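Laundry folding

Laundry folding is the work of bringing washed and dried textiles into a flat, regular shape, so that they can be stored, carried or sold. It is usually the last step of the washing routine, after drying and, where it is done, ironing. The same word is used for work in private homes, in hotels and hospitals, and in clothing shops, although the methods are different in each of them.

History

Before the cupboard with shelves became common, many households kept their linen in chests. Sheets and tablecloths were folded to the width of the chest and laid in layers, often with dried herbs between them. In wealthy houses, table linen was also pressed in a screw press, and the sharp fold lines were considered a sign of good care. Clothing of wool was more often hung on pegs or laid flat.

Cloth and creases

A crease appears when the fibres are bent and stay in the new position. Cotton and linen crease easily, wool recovers quite well, and polyester creases little at low temperature. Warmth and moisture make every crease stronger, and for this reason many handbooks advise to fold cotton soon after drying – but not while it is still damp.

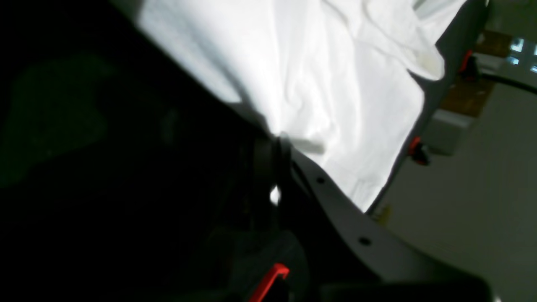 White cloth gathered into folds at the point where it is gripped.

Knitted cloth stretches under its own weight. Jumpers are therefore normally folded and not hung, while woven shirts can be kept in both ways.

Common methods

The oldest method for shirts is the fold in thirds. The garment is laid with its front down, both sides are turned to the middle together with the sleeves, and the hem is brought up to the collar. In shops a board of card is often put on the back first, so that all pieces in a pile have the same width.

A T-shirt can also be folded in half along its length, with one sleeve over the other. This is quicker, but it leaves a line down the middle of the chest, which may damage some printed designs over time.

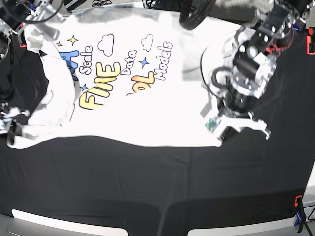 White T-shirt with a colourful print, laid sideways on a black cloth.

Rolling is preferred by many travellers. Fitted sheets are considered the most difficult item; the usual advice is to put the four corners one inside another and then to fold the sheet as a rectangle.

Storage

Folded clothes may be stacked flat or placed upright in a drawer. Upright storage lets every piece be seen, but the folds must be firm. Linen that is kept for a long time should be refolded along other lines every few months, as the fibres become weak where they are always bent.

See also

Ironing
Linen cupboard
Clothes line
Mangle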